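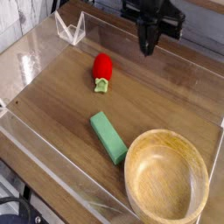

4. Evaluation of the Zindulgate Tabletop Kit

4.1 Scope of the review

The Zindulgate kit is sold to teaching laboratories and small research groups as a ready-to-run station for pick-and-place work. The package under review consists of a gripper, an enclosed work surface, a set of task objects, and a software license with remote support. Units were placed at two sites, Illstead and Prestby, and operated by laboratory staff who had not taken part in the purchase decision. This section reports on setup, task performance, and support. Pricing is treated in Section 5.

Figure 4. Work area of the Illstead unit. A toy strawberry, a green block, and a wooden bowl lie on the board inside the clear acrylic enclosure; the gripper is held above the back of the work area.

4.2 Setup and layout

The supplier's manual allows half a day for setup. At Prestby the work was completed within that time. At Illstead it ran into a second day after the calibration routine rejected the first mounting height and the arm had to be lowered. The manual does not state the acceptable range, and the figure was obtained from the supplier by telephone. We recommend that it be printed in the next edition.

The transparent walls were judged a practical choice. Objects remain inside the work area when they are dropped or pushed, while an operator standing at the side can still follow the task. Reflections are the main drawback. Glare of the kind visible on the left side of the enclosure in Figure 4 was common under overhead lighting, and staff at both sites were asked to keep lighting unchanged for the length of a session.

4.3 Task protocol

Each trial began with the objects placed by hand and the gripper clear of them. The operator then issued one written instruction, such as "put the strawberry in the bowl." A trial was scored as a success if the named object came to rest inside the bowl and no other object had been moved into it. Trials were stopped after 2 minutes. Placement was left to the operator within the limits of the board, so that some layouts were easier than others. In Figure 4, for example, the block lies very close to the rim of the bowl, while the strawberry has open board around it. Layouts of the first type were recorded as "crowded" whenever the named object was the one beside the bowl.

A total of 500 trials were planned across both sites. Of these, 281 were carried out at Illstead under the supervision of Saron Weldu, and the remainder at Prestby under Hagos Feyisa. Scoring was done on site and checked by Imke Dreßler, who had no contact with the operators during the review period.

4.4 Observations

The soft strawberry gave the operators little trouble. It tolerated an off-center grasp and was seldom lost on the way to the bowl. The block was less forgiving. When it lay at an angle to the fingers, the gripper often closed on a corner and turned the block before lifting it – an outcome that was scored as a success if the block still reached the bowl. Crowded layouts produced most of the stopped trials. In these the fingers met the rim before they reached the object, and the software retried from the same direction until time ran out.

A software update issued in April added a second approach direction. The first 200 trials were run before the update and are reported separately in the results table. The two groups should not be pooled.

4.5 Support

Support requests were answered by the supplier's regional partner, Meléndez. Written replies usually came on the same working day. One fault reported on a Saturday was not acknowledged until the following week, which is consistent with the terms of the standard license but may be unsuitable for laboratories that run unattended sessions. Fuad Shiferaw and Liya Mersha kept the fault log, and its entries are listed by site in Appendix B.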